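Last updated: 1/22/24
By the Worku newsletter desk

The woman who runs the toy library in Brurkholm does not like to be called the director. "I am the one with the key," she told me when I came to visit her. She started the library 4 years ago in the old ticket office of the bus station, with 55 toys from her own cellar. Today the catalog has 529 items, and families come also from Lindomen and Grallport to borrow them.

I asked her how a toy library is different from a library of books. She thought for a while. "A book comes back the same size," she said. "A puzzle comes back smaller." Every box has a card inside the lid with the list of the parts, and the parents sign it when they take the box home. If a part is lost, there is no fine. She keeps a drawer with spare pieces, and many times she finds something that fits.

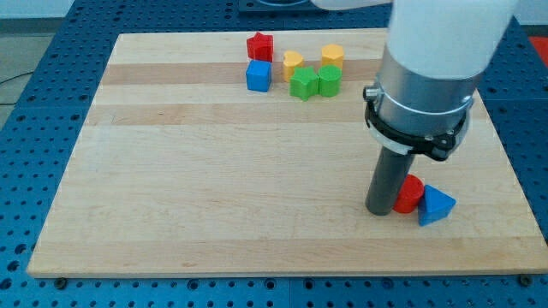

The loan period is 3 weeks, and she told me that many parents find this too short. She does not agree. In her experience a child plays strongly with a new toy in the first days, then forgets it, and then discovers it again shortly before it must go back. "This second time is the best one," she said. For the smallest children she recommends simple blocks in clear colors, such as a red star, a blue cube or a yellow-orange heart, and she prefers that the parents do not explain the shapes too early. "Let the child hold the star first. The word can come later."

The work is not always easy. In July the station was closed for repairs, and she had to carry the boxes to her own apartment and lend them from the kitchen. Her neighbors were patient, but the stairs were narrow and some families with strollers stopped coming. Most of them returned when the office opened again.

Now she would like to have a second room, so that the children can try a toy before they choose it. The town has not answered her letter yet. "I will write another one," she said, and went to open the door for a boy with a very large box.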